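Against the Half Size
By Elspeth Strachan
August 1, 2024

Footwear sizing is a measurement system that fails at measurement. A number on a box describes the form the shoe was built around, called the last, and it does so on one axis only. Width, instep height and toe depth are left to the maker. Two shoes marked with the same number can therefore differ in every dimension that decides whether a foot goes in.

My position is that half sizes should be dropped from children's lines and replaced with a printed internal length in millimeters and one of four width grades. I have held this view since I worked in the fitting department at Condeck, where we measured returned stock every October. The spread of internal lengths within a single marked size was wider than the step between that size and the next half up. A half size finer than the tolerance of the process carries no information. It is a label that implies precision and raises the number of boxes a shop must hold.

The usual defense is that parents understand half sizes. I doubt it. Parents understand that a half size is a compromise between two guesses, and they buy it for that reason. Gijs Dewulf, who ran the last room at Perić before it moved to Dukomville, has argued in print that the half size gives the customer a sense of control and that this alone justifies it. I respect his work on heel curves, but a sense of control is a retail benefit. It does nothing for a foot with toes pressed against the front of the shoe.

Nor does the outside of the shoe help. A thick sole extends past the upper by an amount that depends on the design, so the outer length says little about the space inside. Pressing the toe with a thumb is not much better, as a stiff toe cap hides the end of the foot and a child will often curl the toes in response.
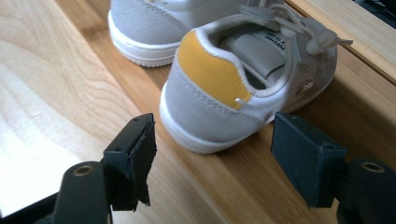
What a millimeter label would require

The change is small on the production side. The internal length is already known at the last stage and needs to be checked again after the sole is attached, when the upper has been pulled and heated. A plug gauge does this in a few seconds. Drelov has used one on its school range for seven seasons, and the label there gives the finished length, with the last length kept for internal records. I would make that distinction mandatory. A last length on a consumer label is only a different way of being vague.

Width is harder. Girth at the ball of the foot changes with the lacing and with the sock, so a millimeter figure would suggest more accuracy than exists. Four grades are enough for a shop to stock and for a parent to remember.

There is a cost objection that deserves an answer. A shop that drops half sizes but adds widths may end up with more boxes. For a narrow range this is true, and I would let small shops carry two grades and order the others. For a chain with some 52 styles, the slow half sizes tie up more shelf space than the widths would.

I would also print the length inside the tongue, in ink that survives washing. Children's shoes are handed down, and the box is usually gone by then - along with the only statement of size that anyone trusted. The second family should be able to read the same figure as the first and hold it against a ruler.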